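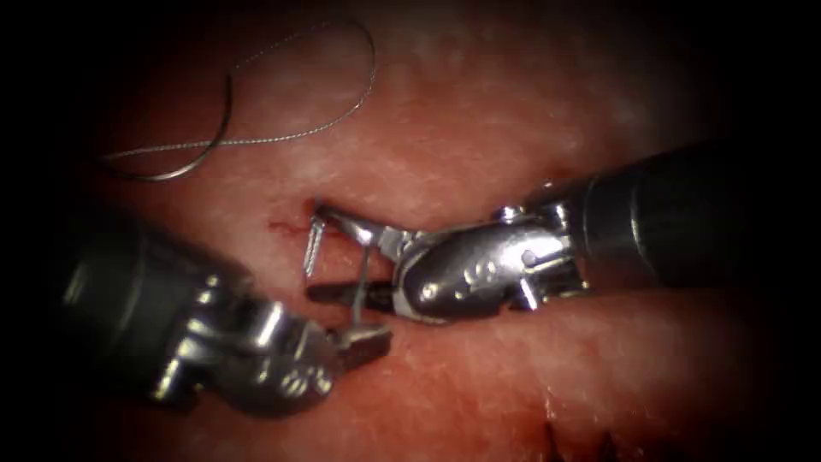 Dear Kristine,

Thank you again for being so patient with us over the summer, when I know our notes to you were on the short side. The Clatport patient travel fund has now been running for 15 months (it feels like half that!) and I'm happy to say we are well past where we hoped to be. Drivers have made 881 round trips so far, most of them from the farms out past Onishi, where the bus stopped running years ago and a follow-up visit used to mean begging a neighbor for a whole day off work.

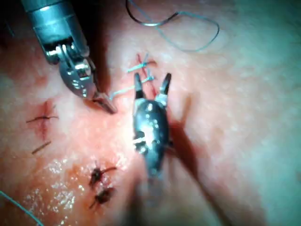 We began with five drivers and a borrowed minivan, and the list has grown to 61, though plenty of those can only manage a morning here and there. Fuel is still our biggest cost and went over budget in the spring. I moved money across from printing to cover it, as you and I discussed on the phone. The early pickups, the ones before 6 a.m., remain hard to fill, and we would like to try a small meal allowance for them starting in November, if the Temero grant rules permit it.

The new booking line opened late, I'm sorry to say, but people do seem to like getting a real voice when they call. I'll send the receipts separately once the last of the fuel cards come in.

With warm thanks,
Zoriana Tkachenko

Recent reports
Spring fuel costs and budget changes
Booking line: opening delayed
Driver sign-up, Onishi area
Nusance road closures and pickup times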